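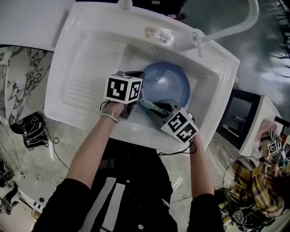 Laundry sink drains slowly, gurgles after the washer empties

Search the help desk
Search tickets
Go

Opened 31 October 2023
Status: waiting on customer

Hello, and thank you so much for writing in with all that detail, it really does save us both a lot of back and forth! I read your whole note twice with my coffee. A utility sink with a washboard side and a single deep basin is one we hear about often, and the slow drain is nearly always lint sitting in the trap.

First try: you ran 2 kettles of hot tap water through and saw no change. Fair enough, lint doesn't melt.

Second try: please put a bucket under the Flukell trap, loosen both slip nuts by hand, and clean out the cup. Check the little rubber washer while you're in there (ours go stiff after a few years, and then they weep).

Third try: if it still gurgles, the vent is my next guess. Run the washer on a short cycle and listen at the wall. You mentioned the Mokoena hose is 80 inches long, and that's fine, just make sure it isn't pushed down tight into the standpipe.

Please leave the drain cleaner on the shelf for now. I'll keep the ticket open, so write back whenever you've had a chance, even if it's only to say the cup was clean.

Filed under: Home & Laundry > Drains and Traps

Recent tickets
Akska faucet drips from the handle
Flamach strainer basket won't seat
Washer hose too short for new standpipe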